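Tue 5 February

Morning

Slept badly and got up before the alarm. Scraped the car for Ravinder, who had the early shift and couldn't find the other glove. Coffee, toast, two clementines. The kitchen radiator is knocking again. I bled it and got mostly water, so that's not it. Reto Hollenstein from downstairs says his does the same and that he just turns the radio up.

I had the day off and had told myself I would finish the bathroom cabinet and the drawer in the hall. The cabinet hasn't been emptied since we moved in, apart from the time the cough syrup leaked. I put everything in the laundry basket and carried it out to sort where there was some light.

Thrown out: sunscreen that had separated, a nail polish gone solid, four hotel shampoos, a box of bandages that had lost their stick, a mascara I don't remember buying, the lid of something. I also found the good tweezers, which I accused Ravinder of losing before Christmas. I will have to say something about that.

Kept but doubtful: the Runerico face oil. It smells fine. It has smelled fine for a long time and I never use it. Put it at the front of the shelf so that I either start or give up on it by spring.

The shelves needed more than a wipe. There was a ring of old toothpaste under the mug that wouldn't shift with soap, so I used the Zestex, left it on while I did the mirror, and scraped the rest off with a library card. The middle shelf is slightly bowed. I turned it over and it looks straight for now.

Midday

Walked to Jureck for drawer liner and came home without it. They only had the kind with lemons on it. Bought batteries, a sponge and a bag of oranges. The sidewalk by the Sperling building is still solid ice on the shady side and I went along it holding the railing like a person of ninety. Met Reto on the stairs coming back. His sister is visiting on Thursday and he wanted to know if we still have the folding bed. We do, but one of the legs needs a bolt. Told him I'd look.

Soup from the freezer for lunch. It was labeled "soup." Lentil, I think, with some sausage.
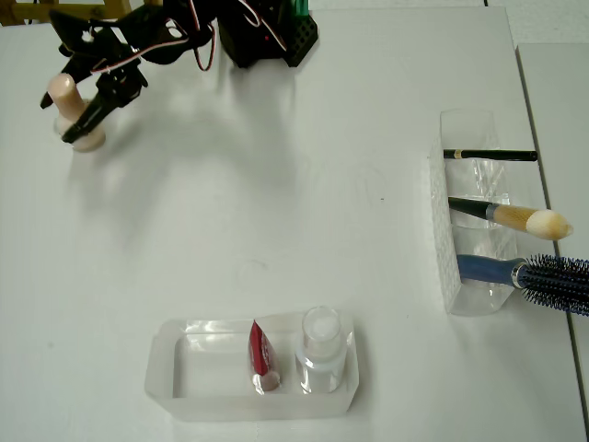

Brushes have been on my list since December, when my sister told me how often she washes hers and I changed the subject. I did them in the bathroom sink with baby shampoo, one at a time, swirling each on my palm until the foam stopped coming up beige, and then laid them along a towel on the radiator. The fluffy one with the silver metal collar has always been cream at the tip and tan lower down, so it's hard to tell when it is clean, and I probably gave it more rinses than it needed. It lives in the clear organizer with the thin black one and the blue-handled hairbrush. I like that organizer. The patterned sides make it look as though it cost more than it did, but it does mean that dust settles in all the little dips, and a cloth just skates over them. An old toothbrush and warm water worked.

The hairbrush took the longest. I pulled out what I could with the tail of a comb, then cut the rest away with nail scissors. I got a mat off it the size of a mouse. Not going to let it get like that again, I wrote that last year too.

Ravinder called at the break to ask whether the car insurance letter had come. It had. It's up by 11 dollars a month. We agreed to be annoyed about it later.

Afternoon

Hall drawer. This was supposed to be quick. Keys to things: our door, Reto's door, the bike shed, my mother's old apartment, and four that fit nothing I could think of. I tried them on everything including the piano. Put them in an envelope and wrote "?" on it, so they are still in the drawer, only now in an envelope.

Also three tape measures. I kept the longest and the one that locks. Found the bolt for the folding bed in with the curtain hooks, which was luck, and went and fitted it right away before I could lose it again. The bed holds. I lay on it for a minute to be sure – the mattress is thinner than I remembered. Reto's sister may want a quilt under her.

Then back to the small stuff. I have stopped trying to make everything fit in the cabinet. Things I use every day can stay out as long as they are standing up in something. The tall things go in the compartments and the bottles go next to them in the frosted bin with the dip in the front, where I can reach them half asleep. The spray bottle went in first, and the red hand cream in front of it. My hands are cracked at the knuckles from all this washing, and last week I looked for that cream in every coat pocket I own.

The white tabletop has scuffs that won't come out. I went at them with the new sponge and then with baking soda. No difference. There are faint gray stains as well, and I've decided to leave those alone. 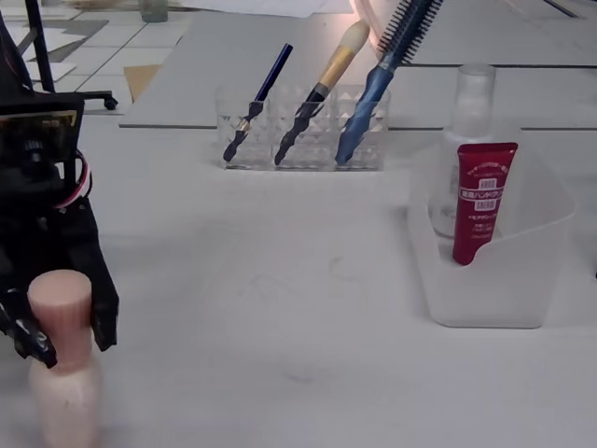 Evening

Ravinder home at six with cold feet and a bag of rolls. Told him about the tweezers. He was decent about it, then mentioned it again twice over dinner. Potatoes, fried eggs, the last of the red cabbage.

Took the folding bed down to Reto and stayed for a glass of something his uncle makes from plums. He has moved his couch under the window and the room looks bigger. His radiator was knocking the whole time.

To do tomorrow: drawer liner from somewhere else, call about the insurance, return the library card to my wallet, find a quilt for downstairs. The trash bag from the cabinet is still by the front door and one of us will fall over it in the night if I don't take it out now.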